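4. Snack packing and the problem of the "full" box

4.1 What earlier work claims

Most of what has been written on how people pack food at home treats the box as a fixed space and the goods as blocks. The packer is supposed to start with the largest item, fill in around it, and stop when the lid no longer closes. It is a tidy account and it is easy to score. We doubt that it says much about snack food. A pillow bag of puffed corn is mostly air. It changes shape when pressed, it springs back in part, and it will sit happily on top of a smaller packet that a rigid carton would have tipped off. Calling such a bag "large" already assumes that its printed face is a fair measure of the room it needs.

The Braltcombe diary study is the usual source for the largest-first rule. Its 154 entries were written by the packers themselves, after the box had been taped shut. We don't question that the diaries were kept in good faith. But people asked to explain a finished box tend to give it a plan, and "I put the big ones in first" is just the kind of plan that comes to mind afterward. The study reports no check against the boxes themselves.

4.2 Material and setting

Our own sessions took place in August, in the homes of 21 people who regularly send or store snack parcels. Each was asked to pack a mixed set of bags, sticks and small packets into an open cardboard box, and to work wherever they would normally do so. We had planned for tables. Several people used the bed. The choice makes some sense, as a bed has more clear surface than most kitchen tables in small apartments, and nothing rolls onto the floor. It also brings in something the block model has no place for: a soft surface on which both the box and the goods can sink or lean.

The packers chose the order, the layout and the point at which they considered the job done. No target number of items was given. Man-lok Peng coded the sessions and kept a separate note of any item whose placement could be read in more than one way.

4.3 Inside and outside the box

Figure 4 shows a box on a duvet. The part that matters for our argument is the division of the goods. A large white bag marked 麦香鸡 is at the right inside the box, with a crumpled white packet tucked against it and a slim stick-shaped wrapper standing near the center. A few packets lie in the lower left corner. Outside, on the duvet, are a blue bag of 浪味仙, a crinkled yellow bag, and a white wrapper partly overlapping the blue one.

A reader who already believes in largest-first packing will see support for it: a large bag is in the box. That reader should look again at the blue bag. We can't tell from a single view whether it was waiting its turn, had been taken out, or had been set aside for good, and neither can anyone else. What the figure does show is a mix of sizes inside, with several bags still outside. That arrangement fits largest-first. It fits packing by kind, or by whatever lay closest to hand, about as well. An image that agrees with every theory on offer shouldn't be counted as evidence for one of them.

We make a point of this because figures of half-packed boxes are often printed in this literature as if they spoke for themselves. They record positions. The order has to come from somewhere else, and in the Braltcombe work it came from the diaries.

The upright wrapper deserves a word too. Kwok's scheme would code it as "placed vertically to save space." Perhaps. A slim stick may also stand because it was dropped in end first and something beside it kept it from falling. The scheme gives the coder no way to record the second case, so every upright item becomes a sign of careful planning. We added a code for "upright, reason unknown" and used it freely.

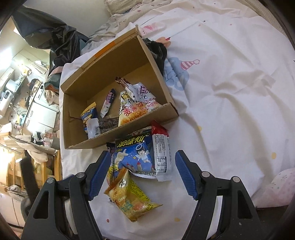
Figure 4. Snack packets in and around an open cardboard box on a white duvet.

4.4 Is the box full?

The second claim we examined is that packers stop when the box is full. The trouble lies in the word. With rigid goods, a box is full when nothing else fits. With soft bags there is nearly always a little more room to be had by pressing down, and the question becomes how much crushing the packer will put up with. This is a judgment about broken chips as much as a judgment about space, and it should be expected to differ from one person to the next and from one snack to the next.

The Gruledden group tried to settle the matter by setting a fill line at a fixed height and calling anything above it "overfull." We tried their line and gave it up. Bags that stood above it could be brought below it with the flat of a hand, then rose again once the hand was gone. Whether a box counted as full depended on when the coder looked. A measure with that property can still produce neat tables, and the Gruledden tables are neat, but we don't know what they are tables of.

Nor do we think that more data of the same kind would help. The Funura collection holds 200 boxes, all of them recorded closed. It is a useful record of what people sent. It is silent on what they left out, and the bags left on the bed are half of the decision.

4.5 Limits

Our doubts apply to our own sessions as well. The packers knew they were being studied, and a person being studied may pack more slowly and more neatly than usual. The snack sets were supplied by us, so none of the packers had a favorite to protect or a relative's tastes to bear in mind. Both of these could push the results toward order for order's sake. We also had no good way of handling very small packets, which slip under larger bags and drop out of view. A packet hidden in this way may be missing from a count made from above, and we would treat any item count for a loosely packed box - ours included - as a lower limit.

What remains is modest. We found no reason to reject the largest-first rule outright for soft packaged food. We found little reason to accept it either, and the evidence normally offered in its favor is weaker than its frequent citation suggests. Section 5 compares the order of placement across sessions, using only those items that could be followed from the pile to the box.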